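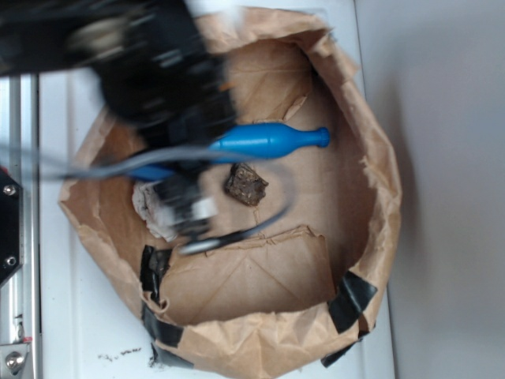 Week 2 notes: picking from a bag

OK, picking up where we stopped. The Clanham planner runs in a loop: look, score, move, look again. Last week I drew it as four boxes and a lot of arrows, so please redraw it for yourselves before the lab!

The part everyone trips over is the look step. Frota gives you two views, one fixed and one from the wrist, and the time stamps don't match. The offset in our logs is 18 ms. Correct for it first, then start arguing about your detector.

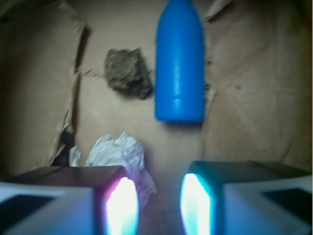 Moltside Course Notes, p. 744

Now think about segmentation from up close. A smooth blue bottle on tan cardboard is easy (a color threshold nearly does it). The rock is brownish on brown, so color won't save you, and crumpled white paper has so many folds that my first version split it into pieces. Try depth edges for those two — and watch the torn cardboard, it makes edges too.

The fingertips show up in the wrist view as well. Mask them out! I forgot once and the planner kept scoring a grasp on its own finger.

For the lab, run the Zunis script on all 300 logged grasps and plot score against outcome. Due 8th March.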